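Search tickets and articles
Enter keyword or ticket number

Ticket 909: Community radio feedback forms not reaching the shared evaluation sheet
Status: Closed
Raised by: Effie Swanson, Hestbridge programme office
Area: Listener feedback / form sync
Priority: Normal

Reported problem

We run the listener feedback for the Manano media project. Station staff fill in the short form on tablets after each listening group, and the entries are meant to appear in the Ekumex sheet overnight. In December the partner stations said they had sent everything, but the sheet stopped at 1,480 entries and has not moved. The tablets show a green tick against every form. Nothing has been deleted that we know of. The evaluation team needs the full set before they write up the radio drama series.

First reply from support

Please let us know:

- which version of the form the stations are using
- whether the tablets show anything under "Waiting"
- whether any questions were changed after the stations began sending forms

Please do not reinstall the app on any tablet for now. Unsent forms are kept on the device and a reinstall will remove them.

Reply from Effie Swanson, 10.15 am

All stations are on version 3 of the form. "Waiting" is empty on the tablets I have been able to ask about. One question was changed. We used to ask "Did you hear the programme?" with yes or no, and the drama team wanted to know where people heard it, so it became a list: at home, at a neighbour's, at the market, in a vehicle, did not hear it. I made that change in the form editor and republished. I did not touch the sheet.

The form also has an optional photo field for the group leader, which we left as it was.

Support notes

Checked the incoming log on the server. The missing forms did arrive. They are in the holding folder, marked "column mismatch". The green tick on the tablet only means the server has received the form. It does not mean the form has been written to the sheet.

There are 70 forms in the holding folder. All of them were sent after the question was changed. The sheet still expects yes or no in that column, so it refuses the new answers and puts the whole form to one side.

Tried releasing a single form from the holding folder without changing anything else. It went straight back with the same message.

Tried adding a second column to a copy of the sheet, named exactly as in the new form, and released the same form again. It was written correctly. The old yes or no answers were left alone. We then checked that a form with a photo attached would go through the same way, using an entry from the test account.
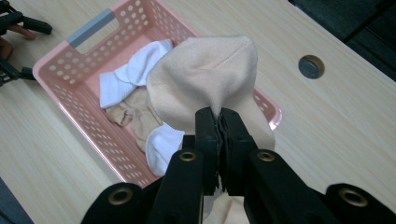
Black gripper jaws holding a beige nylon sock.

The test entry was written to the copy with its attachment link in the right column. The link opened in the browser and the file could be saved. The test entry has been taken out again.

Steps to fix

1. Open the live sheet and make a copy of it.
2. In the live sheet, add a new column to the right of the old listening question.
3. Name it "heard_where". Use lower case and the underscore.
4. Go to Form sync, then Column matching, and point the new question to the new column.
5. Save, then choose "Release held forms".
6. Refresh the sheet and check the total.

Do not rename the old column. The earlier reports for the Carnegie hall meetings read from it and will come up blank.

Reply from Effie Swanson, 2.40 pm

Done in that order. The first time I typed a capital H in the column name and nothing was released. Changed it and all 70 came through. The holding folder is now empty and the total matches what the stations told us.

One further question. Can the old and new answers be reported together? The team would like one figure for people who heard the programme.

Support reply

Yes. Add a third column in the sheet that shows "yes" if the old answer is yes or if the new answer is any of the four places. Leave it out of column matching so that the sync does not write over it. The "did not hear it" answers should show as "no". Blank answers should stay blank and should not be counted as "no".

If you change a question again, add the column before republishing the form. You can also switch on email alerts for held forms under Form sync, Notices. They are off for your account at present.

Reply from Effie Swanson, 4.05 pm

Alerts switched on. The combined column is working. Please close.

Ticket closed by support.

Related tickets and articles

- Form shows a green tick but entry is missing
- Changing a question after publishing
- Moving listener feedback from paper to tablet
- Held forms: what each message means
- Attachment link opens a blank page
- Adding a second language to a feedback form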